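Tapete impreso para mesa de juego: ¿vinilo o lona?

boonsong_w
Busco base para una mesa blanca de clasificación de alimentos de juguete. Tapete blanco con cuadrícula negra al fondo y en el borde delantero, dibujos en el centro. Lado mayor: 100 cm. El vinilo Kostix se me levanta por las esquinas. ¿Alternativas?

Prulemside
Lona mate. El vinilo guarda memoria del rollo. Déjalo 18 horas enrollado al revés y compara.

usa.chaimongkol
No coincido. La lona hace arrugas y la línea de la cuadrícula deja de ser recta. Vinilo con cinta de doble cara, 2 tiras por lado.

Prulemside
La cinta deja residuo en el tablero. Ya lo limpié una vez – no repito.

boonsong_w
El residuo me preocupa menos que el reflejo de la ventana. Adjunto la disposición actual: plato ovalado vacío en la zona central, dibujo de las salchichas a la izquierda y la mazorca amarilla sobre el dibujo de la derecha.

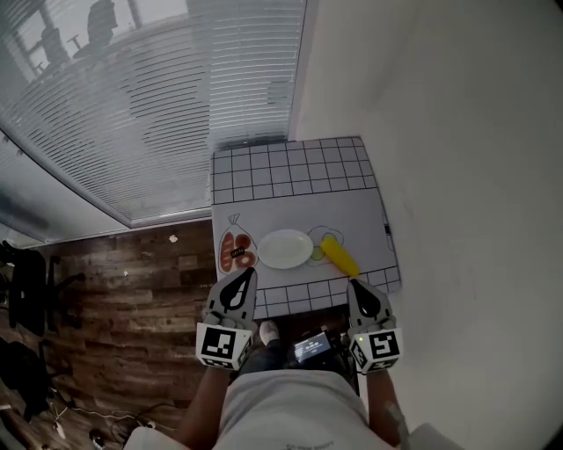 Respuestas del 26 de mayo de 2019

usa.chaimongkol
La mazorca pisa el dibujo. Yo ampliaría la zona blanca y quitaría una fila de cuadrícula.

Prulemside
Ahí de acuerdo. Lo del reflejo se arregla bajando las persianas, antes de gastar en otro material.

boonsong_w
Pido muestra mate a Sawatzky y mido. La cuadrícula se queda como está.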